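The washing-up corner, and why I have stopped fighting it

I promised a few of you a proper post about the kitchen once we'd been in the flat a whole winter, and it's February now so I've run out of excuses. The living room is still all boxes (don't ask), the bedroom has one curtain, but the sink corner is finally a place I don't mind standing in. Considering how much of my life I spend there I'm calling that a win!

Some background for the newcomers. We moved to Lollar for my job and took the first place that had a kitchen already fitted, because the empty ones frightened me. You would not believe what people want for a second-hand row of cupboards. One chap was asking 656 euros for three units and a hob with a crack in it. So we said yes to the flat with the funny little corner kitchen, and I spent the first month grumbling that I had nowhere to put my elbows.

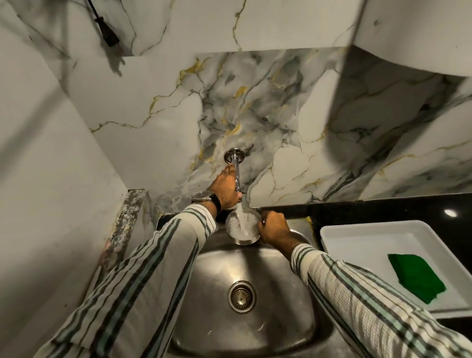 The tap was the first thing I had to make peace with. It comes straight out of the wall, which I'd only ever seen in my gran's scullery, and for weeks I reached for the back of the sink where a normal tap would be and patted thin air. I've come round to it completely. You can get right in under the spout with one of the little steel cups, tip it towards the water and let it froth up inside, and there's no tap base behind the sink collecting that grey gunge. I always hang on to the spout with my left hand while I rinse, watch and all, a habit I picked up in the old flat where the tap swung about like a garden gate. I can't seem to stop doing it.

The steel cups came from a shop called Işık, down a side street near the station, the sort of place that has teapots stacked up to the ceiling and one very sleepy radio. I went in for a colander. I came out with cups, bowls, a ladle I didn't need and no colander. They're lovely to wash, though. Nothing sticks for long, you can drop them (I do) and they stack into practically nothing, so they've more or less taken over from my glasses, which were down to an odd selection anyway. They make a terrible racket going into the cupboard. If you've got a baby asleep next door, maybe stay with plastic.

Now, method. I know people have strong feelings about this! I grew up in a washing-up bowl house. Plastic bowl in the sink, hot suds, glasses first, roasting tin last, by which time the water was soup. I brought our bowl with us and it doesn't fit. It sits at an angle on the rounded corners and slops down your front. So I've gone over to washing things one by one straight in the sink, scrubbing with the tap off and then doing all the rinsing together, and I timed it after supper one evening because I'm that sort of person. Twelve minutes for the two of us, against 22 with the bowl, though I did stop to shout at the radio during the 22.

The other change is that I've given up sponges. I'd been buying the yellow ones in packs and they were smelly in days. I tried a wooden brush from Luvier (gorgeous, smelled of the forest, shed bristles into everything) and then I went back to plain old green scrub pads, the cheapest there are. I cut the new ones in half and keep a half for bowls and pans and the other half for the hob. They go floppy after a while and that's when they're at their best, because you can scrunch them up and push them right round the inside.
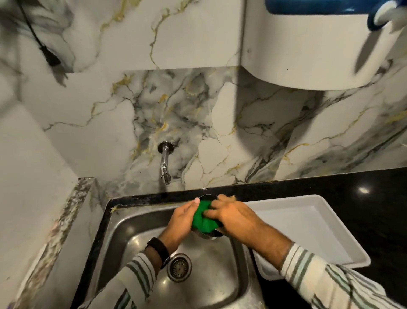
Bowl duty with the green pad.

A word on black worktops while I'm here. Ours is speckled granite, and it's very smart for the nine seconds after you've wiped it. Every drip dries white. I've tried vinegar (my landlord's face when I mentioned it! apparently you mustn't on stone), I've tried a spray called Prekell that made the whole flat smell like a dentist's, and what works is a dry tea towel straight afterwards, every time, boring as that is. I leave one over the oven handle and I'm strict about it, at least until the weekend.

I also keep a white tray on the right of the sink. I had a proper draining rack to begin with, a two-storey thing, and it ate the entire worktop and the knives fell through. The tray holds less, so I'm forced to dry as I go. Some nights that's annoying. Most nights I put a podcast on and it's done before the second lot of adverts.

Oh, and the strainer in the plughole. Lift it out every evening and give it a bang over the food bin. I left ours for nearly 36 hours over New Year with rice in it and I'd rather not go into the details.

What I still haven't sorted is the rinsing order for the round steel things. I tilt each one under the tap, swill, tip, turn it over and do the back, and I'm sure I use more water on the outsides than the insides.
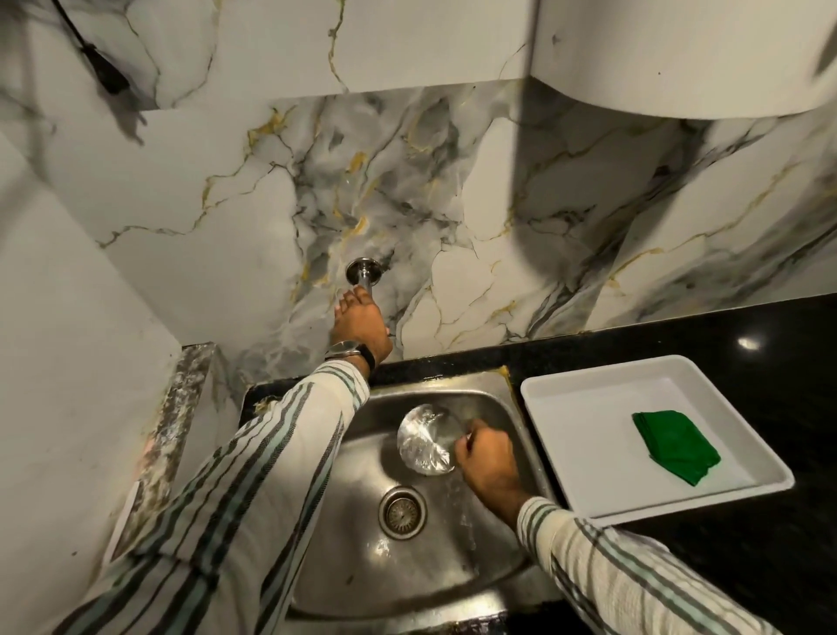 Hacer Polat wrote to me after my last post to say I've got it the wrong way about: she does all the outsides first while they're stacked, one inside the other, so only the top and bottom ones need any real attention, and then she passes the water down from each bowl into the next for a first rinse. She reckons she can do a whole family dinner that way with hardly any running tap. She also thinks my tea towel should be linen and that I'll never go back once I've tried it.

I've done it her way for a week now. The passing-down part is brilliant, I wish I'd known it years ago. The stacking part I'm less sure of, as two of my bowls are so close in size that they jammed together and I had to run the bottom one under hot water and swear at it. Linen towels are on the list, along with the other curtain.

Lionel Brunet, if you're reading, I still have your casserole dish. It's clean. It's been clean since November.

Next time, the cupboard under the sink, if I can bear to empty it. There's a pipe in there I don't like the look of.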